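Wicker basket

A wicker basket is a container woven from bendy plant material, and if you've ever put bread, yarn, mail or a sleeping cat in one, you already know most of what matters. I've been writing entries for these household pages for a while now and baskets are the one subject I keep getting mail over, so this is the longer version, last updated February 21, 2024.

Name and meaning

People use "wicker" and "rattan" as if they were the same word, and I did too until Pierina Costa wrote in to set me straight. Wicker is the method, the weaving of thin strands over and under stiffer ones. Rattan is a plant, a climbing palm with a solid stem. So a rattan basket is wicker, but wicker can also be willow, reed, cane, or even twisted paper. Cane, to make things worse, usually means the peeled outer skin of the rattan stem (though plenty of sellers call the whole plant cane, and I've given up arguing with them).

Materials

Willow is the classic in Europe. It's cut as long thin rods, sorted by length, and either left with the bark on or stripped. Bark-on willow comes out in browns and greens and has a nice outdoorsy smell when it's fresh. Rattan is smoother and very strong for its weight, and it takes a tight bend without complaining. Reed, in American craft shops, normally means the inner core of rattan sold in coils, either round or flat. Paper wicker feels soft in the hand and hates water, so keep it out of the bathroom!

Parts of a basket

The stiff pieces that make the skeleton are called stakes, and the thin ones that travel in and out are called weavers. The bottom is the base. The place where the base turns up into the wall is the upsett, spelled with two t's by basket people, and it's the hardest bit to get even. The top edge is the border, or the rim if you're talking to normal humans. A border can be plain, with the stakes simply tucked down behind each other, or braided, where they're worked around one another into something that looks like rope. I love a braided border. It's stiffer, it's kinder to your hands, and it hides small sins in the wall underneath.

Weaves

Randing is one weaver going in front of one stake and behind the next, all the way around. Pairing uses two weavers that twist between the stakes, and waling uses three or more and makes a firm ridge. Most baskets mix them: a round or two of waling at the bottom, plain weaving up the side, another band near the top. Ilango Iyer, who taught me the little I can do with my own hands, always started beginners on a round base with 24 stakes, and mine leaned to one side like a hat.

Rectangular baskets

Round baskets came easily to me compared with rectangular ones. Corners want to pull in as the wall goes up, so the weaver has to be eased around them, and many makers round them off a little on purpose. The low rectangular kind, open at the top, is what most of us have on a shelf somewhere. My favorite is sold by a small outfit called Cornside as the Bokgate tray, 13 inches on the long side and two inches shorter than the space I bought it for, so it slides.

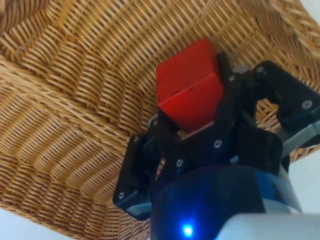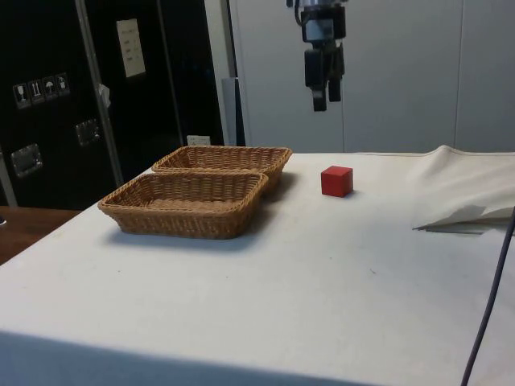
Buying is where I have the strongest opinions, and the first one is to pick the thing up and look inside before you look at the outside. Run your fingers along the wall for loose ends, then press a thumb into each corner. You want a tight, regular weave down there, like the interior in the first picture, where the strands change direction at the creases and still sit close together. If you plan to keep small toys in it (blocks, marbles, the tiny shoes of dolls), a tight base matters more than a pretty rim. Annunziata D'Amico tips hers upside down and shakes it over a dark tray to see what falls out, and I've started doing the same.

Care

Dust with a dry paintbrush, an old two-inch one is perfect. For real dirt, use a cloth wrung out in soapy water, then let the basket dry in the shade. Very dry wicker creaks and snaps, and a light misting a couple of times a year helps. I do mine in May. Broken weavers can be replaced one at a time: soak the new piece, tuck it in beside the old one, trim the ends on the inside.

See also: Cane seating; Willow; Laundry hamper; Bread basket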